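Jutlow Forum > Computers and Home Office > Cleaning and care

Matt black laptop, white desk, every mark visible

trastel_desk
Good evening to all. I have a laptop with a dark matt case and I keep it on a white desk. On such a desk the laptop looks much dirtier than it did on my old brown one. The lid is the worst part. It has smudges in the middle and small pale specks which come back 15 minutes after I wipe them. I use a dry cloth only, as I am afraid to put liquid near the logo, where it is cut into the lid and has narrow arms.

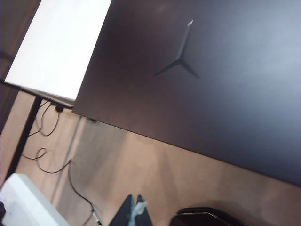 My question is in two parts. What do you use on a matt lid, and how often do you do it? My sister says once in two months is enough, but I think she has a silver one.

Tijani
A slightly damp microfibre cloth, then a dry one. Switch off and unplug before you begin. For the logo I take a soft brush, the kind for make-up. Please do not use kitchen spray. I did this with my previous laptop and it left a shiny place which I could never remove.

ultard4
I do not agree about the damp cloth. On a matt case, water leaves marks of its own if it is hard water, and in my town it is very hard. I clean with a dry cloth and patience. Also, the specks are dust from the room, so wipe the desk first and the laptop second.

trastel_desk
Thank you both. I did the desk first today and it did help. I also put the laptop straight in the middle, because before it was always a little turned and my neck was hurting in the evening. At the login screen I now stop for a moment and look for fingerprints around the display – a bad habit, maybe.
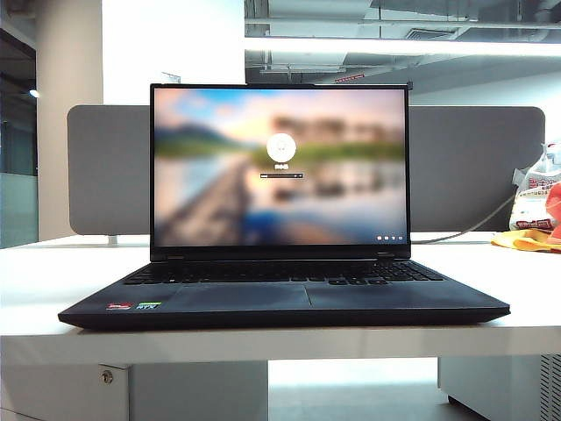 The touchpad is my other problem. It is not in the centre but under the main keys, so my left hand rests on a small area and my right hand has a lot of space. I suppose the skin leaves grease on both sides.

Tijani
It is normal when there is a number pad. You may wash your hands before work, it sounds like advice for children but it makes a big difference.

ultard4
Or wear long sleeves. And remove the stickers! Dirt collects at their edges.

trastel_desk
I would like to keep the stickers, I am a little proud of them. The red Radeon one and the green RTX one sit near the corner, and they do not disturb me at all. It is the palm rest next to the touchpad that looks tired.

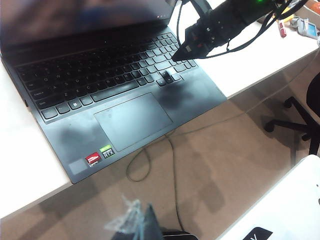 The dark area on the right, under the arrow keys, does not go away with the dry cloth. I tried 3 times. So I think ultard4 is right for the lid and Tijani is right for the palm rest.

ultard4
If you must use water, then distilled water. A bottle costs very little and lasts for a year.

Tijani
I can accept distilled water. Only a few drops on the cloth, never on the keys.

trastel_desk
Good, I will buy a bottle and try it on the palm rest first. Does anybody know if the cloth for glasses is the same as the cloth for screens? I have 4 of them in a drawer.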